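Das große Grau

Lesezeit: 5 Minuten

Es gibt Leute, die fahren für ein Altarbild durch halb Europa. Ich fahre für Bodenplatten. Seit ich vor Jahren einmal eine ganze Mittagspause lang auf einem frisch verlegten Vorplatz hin und her gelaufen bin, nur um zu spüren, wie sich das anfühlt, schaue ich in jeder Stadt zuerst nach unten. Und wer nach unten schaut, landet früher oder später auf den ganz großen Flächen: den Plätzen ohne Brunnen, ohne Reiterstandbild, ohne Café. Helle Platten, Fugen, Himmel. Mehr nicht, und ich könnte stundenlang bleiben!

Vaughan Kingi versteht das sofort. Er hat sein Berufsleben mit Belägen verbracht, zuerst auf den Knien, später am Zeichentisch, und wenn er über Fugen redet, werden seine Hände unruhig. »Eine Platte ist ein Stück Material«, sagt er. »Erst mit der Fuge wird daraus eine Fläche.« Wir stehen am Rand eines Werkhofs, auf dem sein Büro Fliltance Musterfelder auslegt, jedes ein paar Schritte lang, alle grau und kein Grau wie das andere. Eines geht ins Bläuliche, eines sieht aus wie Haferbrei. Kingi geht von Feld zu Feld wie andere Leute durch ein Rosenbeet.

Was macht einen guten Plattenbelag aus? Das Format natürlich. Kleine Steine verzeihen fast alles, sie lassen sich um Kurven ziehen und über Buckel legen. Große Quadrate verzeihen wenig. Liegt eine Ecke 2 Millimeter zu hoch, dann sieht man das bei tief stehender Sonne von weitem, und wer mit dem Rollkoffer darüberfährt, hört es auch. Dafür schenkt das große Format dem Platz eine Ruhe, die kein Kleinpflaster hinbekommt. Der Blick läuft einfach los, die Fuge entlang, und hält erst dort an, wo die Bäume anfangen. 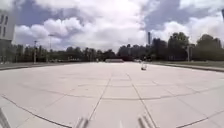 Helle Quadratplatten bis fast an die Baumreihe, darüber viel Wolke und ein wenig Blau.

An solchen Plätzen mag ich besonders die Ränder. Ein Bordstein, dahinter ein Streifen Gras, und schon weiß der Platz, wo er aufhört. Kingi hält den Bord für das am meisten unterschätzte Bauteil der Stadt. Er hält den Belag zusammen, er führt das Wasser, er sagt dem Rasenmäher Bescheid. Und er ist der Ort, an dem sich Menschen hinsetzen, auch wenn ein paar Meter weiter eine Bank steht. Wer je einen Sommerabend auf einer warmen Bordsteinkante verbracht hat, weiß, warum.

Mit dem Grün daneben ist es eine eigene Sache. Fletcher Tipoki, Landschaftsgärtner und seit langem Kingis Lieblingsgegner in Planungsrunden, würde am liebsten jede zweite Platte herausnehmen und etwas hineinsäen. »Vaughan will einen Teller, ich will die Suppe«, sagt er und lacht so laut, dass sich jemand am anderen Ende des Hofes umdreht. Die beiden haben zusammen 9 Plätze gebaut und sich, wenn man ihnen glaubt, auf jedem davon gestritten. Meistens ging es um den Grasstreifen. Wie breit, wie hoch, eben oder leicht ansteigend? Tipoki schwört auf die kleine Steigung. Schon ein sanft angehobener Rand, sagt er, lässt eine Fläche gefasst wirken, ohne dass man eine Mauer braucht.

Ich habe auf seine Empfehlung hin angefangen, darauf zu achten, und er hat recht. Man merkt es kaum, wenn man darübergeht, aber vom Platz aus macht so ein Rasenrand aus dem Nebeneinander von Stein und Wiese ein Gegenüber. Seither ärgere ich mich über jeden Vorplatz, auf dem der Rasen lustlos auf Plattenhöhe endet und im Frühjahr als brauner Matsch über die Kante kriecht.

Dann die Flecken. Kein heller Belag bleibt hell, und das ist der Punkt, an dem Bauherren nervös werden. Schlieren nach dem Regen, Spuren vom Laub, der berüchtigte Kaugummi. In Diker, wo Kingi seinen ersten großen Platz verlegt hat, rief nach dem ersten Winter die Verwaltung an und verlangte, man möge die Platten bitte wieder so machen wie auf der Zeichnung. Er fuhr hin, im Januar, bei Nieselregen, und fand den Platz schöner als am Tag der Eröffnung. Die Platten hatten angefangen, sich voneinander zu unterscheiden. Ein Schleier hier, eine dunklere Kante dort. Gereinigt wurde trotzdem, mit Wasser und einer weichen Bürste, und einen Winter später war der Schleier zurück.

Einen Hochdruckreiniger lässt Kingi übrigens an keinen seiner Beläge. Der spült das Fugenmaterial heraus, und dann beginnt das Wandern: Die Platten rücken, erst unmerklich, dann so, dass die schnurgerade Linie einen Knick bekommt. 40 Platten musste er einmal in Mutum aufnehmen und neu betten lassen, weil jemand es mit der Sauberkeit zu gut gemeint hatte. Er erzählt das mit einem Schmerz in der Stimme, den ich sonst nur von Klavierstimmern kenne.

Bleibt die Frage, die bei jeder großen leeren Fläche kommt: Muss da nicht etwas hin? Ein Kunstwerk, Kübel, Wasserspiele? Ich finde, nein, und bin damit oft ziemlich allein. Auf einem weiten Platz bekommt schon die kleinste Sache einen Auftritt. Irgendein weißes Ding auf dem hellen Boden, und man steuert mit den Augen sofort darauf zu, auch wenn man gar nicht weiß, was es ist. Kinder begreifen das am schnellsten. Sie sehen das Raster und hüpfen los, immer von Feld zu Feld, die Linien sind verboten. Tipoki hat mir gestanden, dass er auf dem Weg zur Bauabnahme in Fairweather genau das getan hat, im Anzug, die Mappe unter dem Arm.

Wer es ausprobieren will, nimmt sich am besten einen Vormittag mit wechselnden Wolken. Im vollen Sonnenlicht blenden helle Platten, bei geschlossener Decke werden sie stumpf, aber wenn oben große Haufenwolken ziehen und dazwischen das Blau aufreißt, ändert der Boden alle paar Minuten seinen Ton. Feste Schuhe mit glatter Sohle, sagt Kingi, damit man die Fugen spürt. Tipoki sagt: barfuß, und zwar auf dem Gras.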